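Home | Ask Me Why | Make Stuff | Grown-Ups

Filed under: Zap! Electricity for Kids

Why do wires wear plastic coats?

Hi, I'm Sayaka! Electricity loves metal, so it zooms along the metal inside a wire.

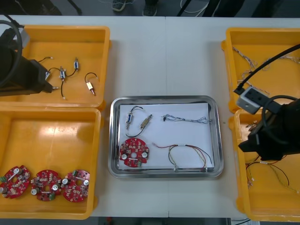 Plastic is different. Electricity can hardly get through it (hooray for plastic!), so the coat keeps it on its path.

Why twist them?

Twisting keeps wires tidy, and it can help block electrical "noise" too.

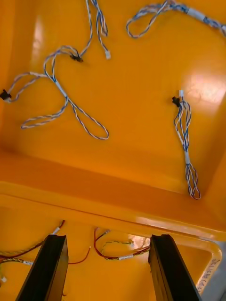 What's on the end?

Metal has to touch metal, so the tip stays bare inside a connector.
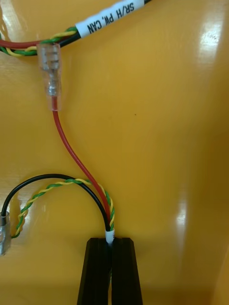 Red wire, see-through connector

Never poke a wall outlet, okay? Try a battery and a little bulb with a grown-up.

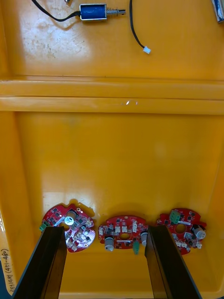
I did mine on Saturday with 2 wires, and it lit up!

More from Ask Me Why
- Why do magnets stick?
- What's inside a battery?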